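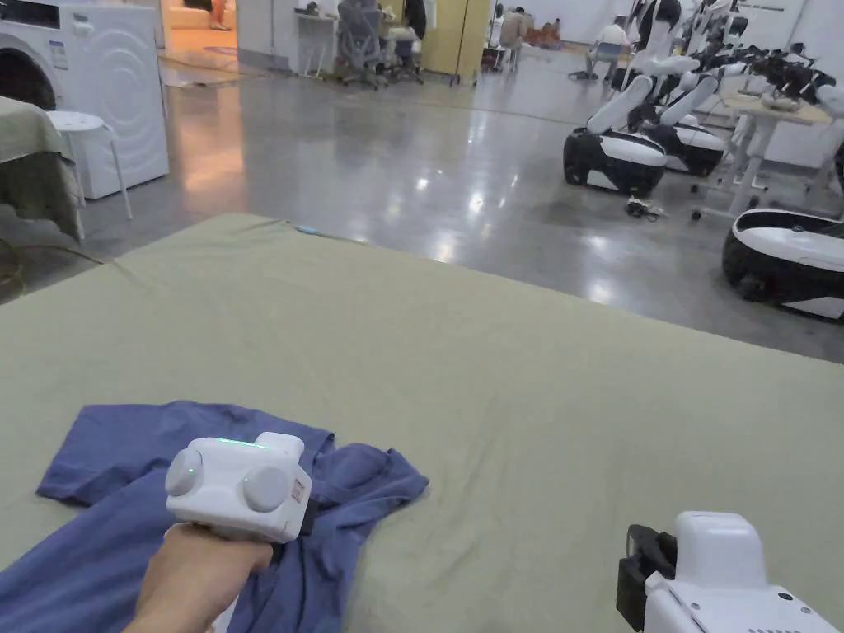

18 July 2018
By Bonifacio Prieto

Plultby flat sheet in sage green, reviewed as a folding cover

Most people will buy the Plultby sheet to sleep on. I bought mine in May to fold washing on, and that is what this review covers. If you want to know how it feels at three in the morning, the Koo review linked at the end is closer to what you need.

The Plultby is sold by Multenetti as part of a bedding set for $227, or as a single flat sheet for a good deal less. I got the single. It comes in a cardboard sleeve with a care card and no other packaging. The colour on the website is a little greyer than what turned up, but it is still a quiet green and I have no complaint about it.

A plain mid-tone colour matters more than I expected for this job. I used to fold on a white sheet and kept losing white socks on it. Blue T-shirts, which make up a large share of our washing, show up well on the sage, and so do the pale things. Dark lint shows too, so a quick brush is needed before the good shirts go down.

The surface is smooth without being slippery. A T-shirt laid flat stays where it is while you bring the sleeves in, and you can slide a finished pile to one side without it coming apart. My old brushed cover grabbed at everything, and the bottom shirt in each pile had to be done again.

The weak point is the fit. This is a flat sheet with no elastic, and if you only tuck it in, it creeps. By the end of a big load there are long ridges running across it and you are folding over bumps. 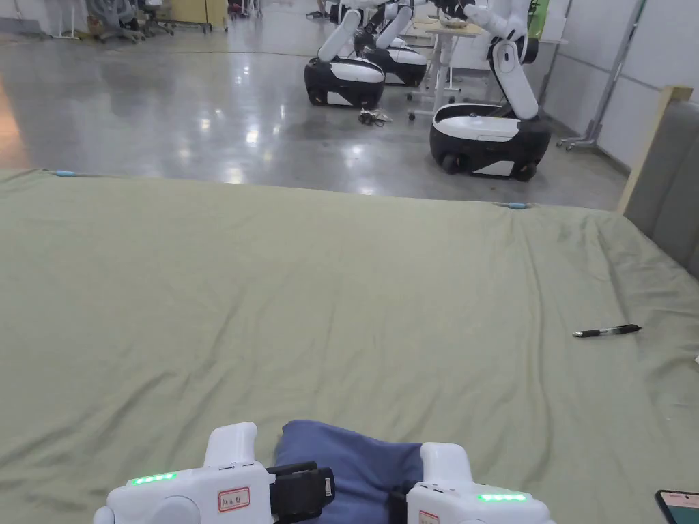

Clips along the far edge fix most of that. Small ones are fine, and it's easier to put the first at a corner and pull the sheet toward you before adding the next. It will still wrinkle a bit where you lean on it. A fitted version would suit me better, and Multenetti doesn't list one in this colour.

I have washed it some 15 times, warm, with the towels. The hem is straight and the colour has held, apart from a slight fade along one fold line where I left it on the clothesline too long. It dries quickly. I haven't ironed it and don't plan to — for this purpose there is no point.

Two smaller gripes. The care label is stiff and sewn into a long side, where it catches on knits. I unpicked mine. The top and bottom hems are also different widths, so you have to check which way round it goes if you care about that.

I would buy it again at the single-sheet price. I wouldn't buy the set just to get it.

Rating: 3 and a half out of 5

Recent reviews
Koo quilt cover, queen
Bravach folding clothes airer
Multenetti towel bundle, second look
Laundry baskets under $50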